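4.2 Equipment budget

Two arms per cell were priced, Himura quote dated 18 Nov 2024. The gripper was the sticking point. Plumstead fingers cheaper but lead time 30 days; Vittoria Martinelli wanted spares in the same order, so we budgeted two sets. Cubes and floor tape came out of consumables. The tabletop stays, scuffs and all, a new one would have ment re-drilling the mounts. Stacking task used for sizing reach and payload, see Fig. 3.

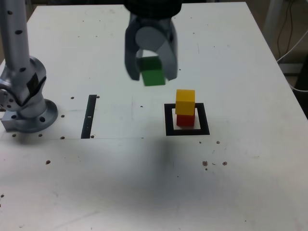
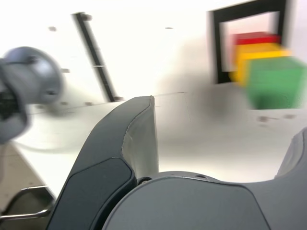
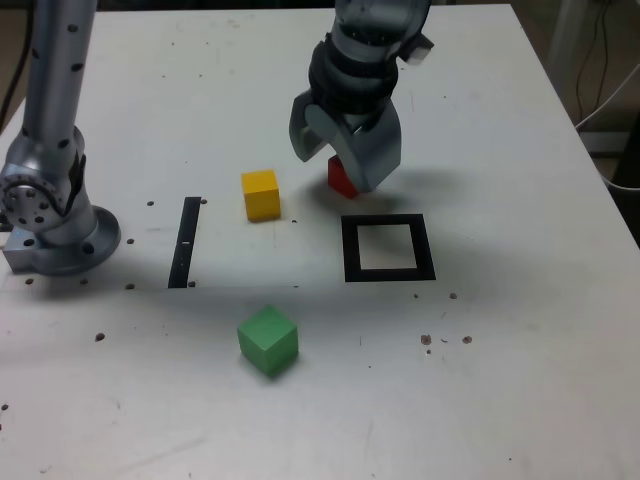 Figure 3. Cube task at the shared table. Red, yellow and green cubes, black square outline as target.

4.3 Open items

Cable routing not costed yet. Service contract: Zoketti, roughly 100 hours a year, renewal in January. Freight still missing form the total.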